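20th June

3 min read

Up at 5 and couldn't get back off. Lay there doing sums. The moving van is 300 for the day, plus gas, plus whatever we wreck getting the wardrobe down the stairs. Gave up and made coffee. No milk. Drank it anyway.

Phoned the landlord at the new place as soon as it was decent. He says the keys are ready, just the meter reading to sort out. Same thing he said last time. I wrote it down with the time next to it, like Mum used to with the gas company.

Work was work. Mensah wants the Sosotov order redone because someone put the old address on all of it. 28 boxes. Relabeled them by hand as the printer had one of its days, and my fingers still smell of that glue. Ate lunch standing up. Crackers, the end of the cheese.

Afia Sowah called while I was on the bus. She's got her exam date, September, and she's pleased and scared in equal parts. Talked the whole way to Urkar and I missed my stop. Walked back in the heat. Didn't mind so much, the lindens are out on the long road and you can smell them from the bridge. Bought milk. Bought cherries too, too many.
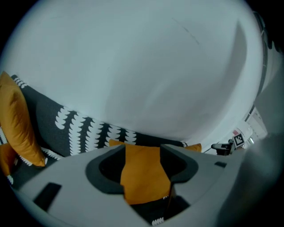 Then packing. Or sort of packing. I do a shelf and then I sit down and read whatever was on it. Found the letters from Clestska, the whole year I was there, still in the shoe box with the string. Forgot how bad my handwriting was. Forgot about the choir as well, and the awful coats, and the winter the river froze and we all walked accross to the bakery and back for no reason. Read for an hour. Packed nothing.

Books are the problem. Weighed one box on the bathroom scale and decided I'd sooner not know about the rest. Gave a bag to the woman downstairs, she likes mysteries. She gave me a jar of plums back so I am not really ahead.

Account says 561 after rent. It'll do if the deposit comes back, and if it doesn't I'll be eating plums.

Must do tomorrow - call the van people, change address at the bank, tape, find the other set of keys, ring Mum. Knee sore. Windows open, somebody's radio going a few houses down, some old song I nearly know. Going to bed before I open anohter box.

Comments

plumjar: I moved in April and still have four boxes taped shut. No idea what's in them. Good luck with the wardrobe!

Tessa R: Take the doors off before you try the stairs. Trust me on this one.

northbank: Oh the linden smell. We had those outside our school. Did you get the milk home in that heat?

Tessa R: Also please type up some of the letters, I want to hear about the coats.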